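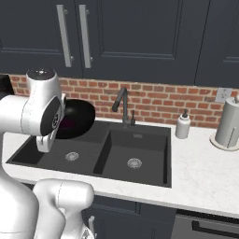 Norovirus, which most of us know as the winter vomiting bug, is the thing we are asked about more than any other illness at Grenville Health Centre, and the questions come in all year round. Our practice nurse, Annag Mowat, has been gathering them up for some time, and she has put the answers together on this page with help from Dr Nélida Figueroa. A good many of them begin in the kitchen. If you have a double sink, with two basins side by side in the worktop, do keep one of them for washing hands while someone in the house is poorly, and leave the other for dishes and food. If you only have the one, don't fret – a good clean between jobs will do very nicely.

This page was last reviewed on June 14, 2025.

How do I know it's norovirus and not something I ate?

Very often you don't, and neither do we, at least not straight away! Norovirus tends to arrive suddenly, with feeling sick, being sick and having diarrhoea, and quite often a headache, a temperature and aching arms and legs as well. Food poisoning can look much the same, and norovirus can itself be passed on in food, so the two do overlap. Happily the advice for looking after yourself at home is the same for both, so you needn't have a name for it before you start.

How long will it last?

Most people feel better within two or three days. You may be tired for a little while afterwards, and your appetite may take its time coming back, so please be gentle with yourself and don't plan anything grand for the end of the week.

When can my child go back to school?

Two full days after they were last sick or last had diarrhoea. We know this is a nuisance, particularly when a child is bouncing off the furniture by the following morning, but they can still pass it on quite easily at that stage. The same goes for nursery, for clubs and for grown-ups going back to work. Yaneth Sotelo on our reception desk is often asked for a note for school, and we don't provide these for short illnesses – a phone call from you to the school office is usually all they want.

Does hand gel work?

Not well enough to rely on, I'm afraid. Alcohol gels are handy for all sorts of other germs, but norovirus shrugs them off rather easily. Soap and water is what you want, with a proper rub between the fingers and round the thumbs, then a rinse and a good dry. Wash after every trip to the toilet, after helping someone who is ill, and before you touch any food.

What should I clean with?

A bleach-based household cleaner, used as it says on the bottle. Think of all the places hands go without anybody noticing: taps, the toilet flush, door handles, light switches, cupboard handles, the fridge, the telly remote. Wear disposable gloves if you have them and open a window while you work. Never mix bleach with any other cleaning product. Soiled clothes and bedding should go in the machine on their own, on a hot wash (60 degrees if the fabric will stand it), and it's best not to shake them out first, however tempting that may be.

Can I cook for the family if I've been ill?

If somebody else can take a turn, let them, until you have been clear for two days. We do realise that in plenty of homes there isn't a somebody else. In that case wash your hands very thoroughly, keep things simple and choose food that needs as little handling as possible. Beans on toast has never done anyone any harm.

What should I eat and drink?

Drink first, and worry about eating later. Small sips of water or squash, taken often, stay down better than a big glass all at once. Avoid fizzy drinks and fruit juice, as they can make diarrhoea worse. Babies should carry on with their breast or bottle feeds, in smaller amounts and more often if they are being sick. When you fancy some food, have whatever appeals.

Will antibiotics help?

No. Norovirus is a virus, and antibiotics only work on bacteria. Paracetamol can ease the aches and the temperature, and the pharmacist can advise you about rehydration sachets.

Can I catch it twice?

Sadly, yes. There are several kinds of norovirus and they keep changing, and whatever protection you get from one bout doesn't last for ever.

When should I get help?

Call 111 if you are worried about a baby, if you or your child can't keep fluids down, if there are signs of dehydration such as very dark wee or fewer wet nappies, if there is blood in the diarrhoea, if diarrhoea has gone on for more than 7 days, or if vomiting has lasted longer than two. Call 999 if someone is vomiting blood, has a stiff neck and finds bright light painful, or is confused or very hard to wake.

Please don't come in to the surgery with sickness or diarrhoea without ringing us first. We will gladly talk to you on the phone, and if you do need to be seen, reception will tell you which door to use.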